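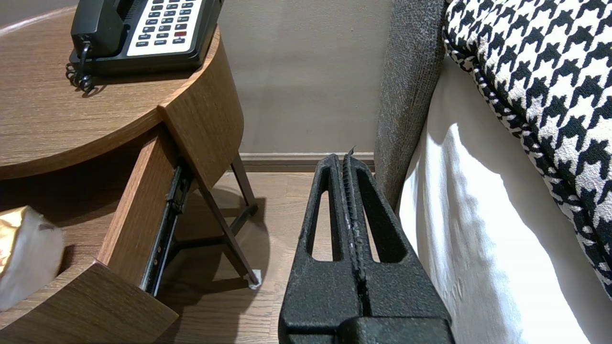

Notes from Pollura open day, October

Got in late, parking was a mess, missed the intro talk. Coffee in hand by 10:30 and straight to the gripper bays. Writing this on the train so excuse the typos.

Main reason for going - we need to pick a gripper for the hotel room work before the end of the year and the data sheets all say the same thing. Pollura had 2 candidates set up in furnished rooms, same arm on both, and they let visitors drive. You get a short safety talk, a clip-on badge and then a turn at the handles. Mine was slot 21 on the signup sheet, so a long wait.

First up, the Golerov parallel. Black, two slim fingers with a long slot through each. I liked the slots more than I expected to. With the wrist camera looking straight down the fingers you still get a bit of floor showing through them, so you don't feel quite so blind when closing. Grip strip runs down the inside, ridged. Fingers come to a narrow end, good for getting behind a drawer front.

Drawers are where I spent most of my turn. Round nightstand, curved front, metal slide rail. Curved fronts are nasty for a parallel gripper - flat fingers want a flat edge. Pulled at the top edge, slipped once, second try held. Closing it again was easy, just push with the fingers shut. The one thing I'd watch is the wide block at the base of the fingers. Reach down into a drawer and that block gets to the side panel well before you think it will. Bumped it twice.

Did not try the phone handset. Wish I had. Somebody behind me in line did and said the coiled cord tugs back more than you'd guess.

Then the Gresside, next bay. Three soft fingers, much kinder on fabric, picked up a pillow first go. Hopeless on the drawer though. Fingers just fold. Also it fills up most of the wrist camera view, and they've added a second camera off to the side to make up for it. Works, but one more cable and one more thing to calibrate.

Controllers - both bays ran the Bhutto handles. Light, trigger has a nice long travel. Lag was there but I stopped noticing after a few minutes. The staff person said the finger pads on the Golerov were at 1843 open-close cycles since the last swap, and they change them at 200 past that or so, depends on the wear. They looked scuffed but fine to me. Asked what a pad set costs, got a "we'll email you". Hm.

Lunch was sandwiches, ok. Skipped the afternoon panel to get a second go on the Golerov, this time on the bed sheet. Pinching a loose fold is fine, flattening it out is not. Kept dragging the sheet along with the fingertips. Would want to try wider pads, they have some but not out on the day.

Where I've landed for now: Golerov for drawers and hard stuff, ask about the wide pads, ask for a loan unit. Gresside only if we end up doing mostly linens. Handles, yes, either way.

To chase - pad price, loan dates, whether the base block comes in a narrower verison.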